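My aunt Hwa-young thinks I work in a restaurant. I've told her the truth twice, but "I wash dishes for a robot" comes out of the family phone chain as "she washes dishes," and by the time it reaches my mother I'm one step from running the place.

I don't wash anything, for the record. I sit on a stool in the back half of what used to be a carpet store in Trallton, holding two little handles, and whatever my hands do, the arms do. Pick up the bowl. Move the bowl. Let go of the bowl. Press the pedal, and that's one example. Put it all back a bit differently and go again. Stornadum (that's the learning system, named by somebody who'd left before I started) chews on them overnight, and in the morning Gerd tells us what it learned, in the voice of a man reading out a parking ticket.

"It has learned to wait," he said one morning in November.

"Wait for what?" said Dong-hyun.

"For nothing. It goes over the rack, it stops, it waits two seconds, it goes down. Every time. Who does this?"

I studied my coffee. I knew exactly who did this. I always stop over the rack, because my grandmother did – she'd hold her hand over the clean dishes for a moment before she chose one, like she was picking a puppy. I'd never noticed I had it too. Now I'd given it to a machine, and Gerd wanted it gone by the end of the week.

So I got the evening shift and a target of 20 clean examples, no pausing. I set up the rack the way the sheet said and went at it.

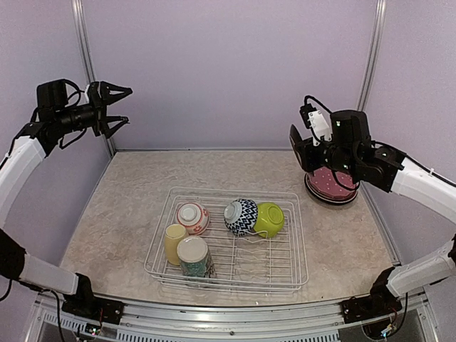
*Rack, three bowls, two cups, evening shift.*

The first one was fine. The second one I paused. The third one I was so busy not pausing that I bumped the green bowl and had to throw the whole thing out. By nine o'clock I had 11 good ones and a cramp in my thumb, and I'd started talking to the teal cup, which is never a good sign.

Seul-gi came by to lock up and pulled over the other stool.

"You're doing it again," she said.

"I know."

"It's kind of nice, though. Mollah doesn't do it." Mollah was the old system, from back when the company was called Fustia and had a plant in the lobby. "Mollah just grabs. I used to hate watching it."

"Gerd says it costs us two seconds a dish."

"What's it going to do with two seconds?"

I didn't have an answer, so I did number 12. Left arm in, straight down, no stopping, up and away. Perfect. Gerd would've framed it. I pressed the pedal and it felt like leaving my aunt's house without saying goodbye.

Seul-gi reached over and took the handles. She lined up on the yellow cup, came in over the rack, and held there. She didn't look at me. Then she went down and got it.

"Oops," she said, and pressed the pedal.

We stayed until we had all 20. I signed the sheet A-yeong Jeon, in my best handwriting, and under "notes" I left it blank.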